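Flornura 4 review: a title-sequence tool that wants to be your art director

I cut titles for small features and the occasional festival bumper, so when Laltalow announced that Flornura 4 would "take the pain out of kinetic type," I rolled my eyes and paid for the license anyway. $644, no upgrade discount from version 2, which I still had installed.
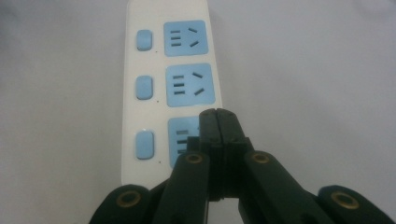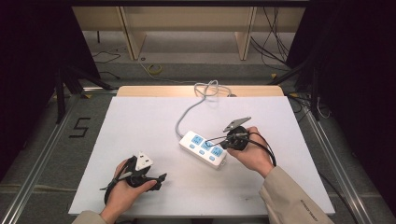
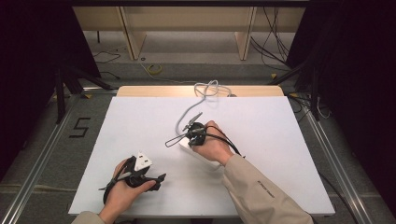
I tested it on a real job, the opening of Daniyal Mohmand's short Khúc. It's a quiet film with long credits over a river at night, and the names have to sit on the water without looking pasted there. Daniyal wanted them to drift a little. Flornura has a drift preset. It also has a shimmer preset, a breathe preset and something called "memory," a blur with a price tag as far as I can tell.

The drift looks fine on one card. Put two names side by side and they move in lockstep, like luggage on a belt. You can offset them by hand, but the control is buried three menus down and resets if you change the font. I lost an evening to that.

Kerning is better than it was. The Vietnamese diacritics in the main title came through clean, and version 2 used to drop them on the floor, so credit where it's due. The new baseline tool is good too – quick, plain, no animation attached to it.

Then there's the automatic color match, the feature all over the ads. It samples your footage and picks a type color. On our river it picked a murky green every time. Bushra Sethi, who graded the film, looked at it for a second and asked me to turn it off.

Rendering the full sequence, 2258 frames, crashed twice before I switched off the preview cache. Support told me to do the same thing, four days later.

Jindero costs less, has none of the presets and has yet to crash on me. I finished Khúc in that. I'm keeping Flornura for the baseline tool and the accents, and I wouldn't pay full price for those again. If you own version 2 and your titles are in plain English, stay put until they patch the cache.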